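Keeping Skinetti Upright: Setup and Maintenance of a Simulated Table Cell
Student project report, Rawiri Maihi, December
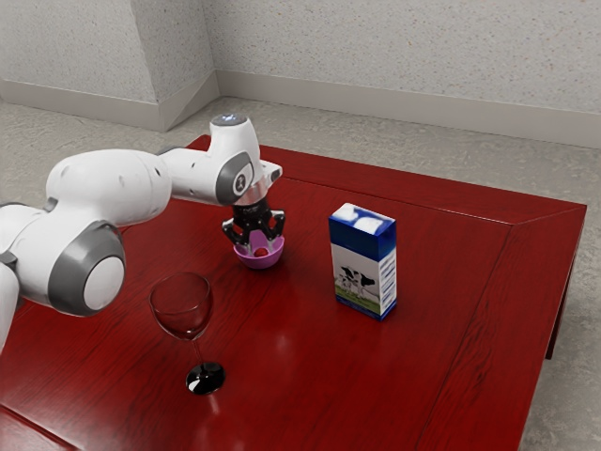
1. What the cell is

Skinetti is one white arm, one black two-fingered gripper and one very shiny red table, all of it in simulation. Its job is to deal with a pink bowl without disturbing the milk carton or the wine glass. I inherited it from last year's group along with a folder called Dai, which held the config files and no notes.

I had assumed a simulated robot would need no looking after. It has no grease points, true. It does have 563 lines of config, and those wear out in their own way.

2. Base and table

The arm's base position was stored in two files that disagreed by 5 mm. Whichever loaded last won. I deleted one, reran the homing routine and got the same pose on every restart, a thrill I had trouble conveying to my flatmates.

The tabletop has a raised border around a central panel. Its collision shape was a plain flat box, so anything placed on the border sank slightly into the timber. I swapped in a proper mesh. Load time went up and I have made my peace with it.

3. Gripper

This was the real repair. The fingers straddle the bowl's rim before closing, and in the old setup they closed with enough enthusiasm to fire the bowl across the room. The cause was a contact stiffness of 2000, apparently typed by someone in a hurry. After a dull afternoon of trial and error I settled on 553. The bowl now stays in the room.

4. Regular checks

Before each batch of runs:
Home the arm and compare the joint angles with the saved set.
Open and close the gripper on nothing.
Reset the objects and let them settle before logging.
Look at the wine glass. If it is drifting, the friction values have reverted to default again.

5. Left undone

The friction values still revert after an update to Bukitz, our scene loader. I have a script that puts them back, and a growing suspicion about the order in which Bukitz reads its folders. The script is in Dai, with notes this time.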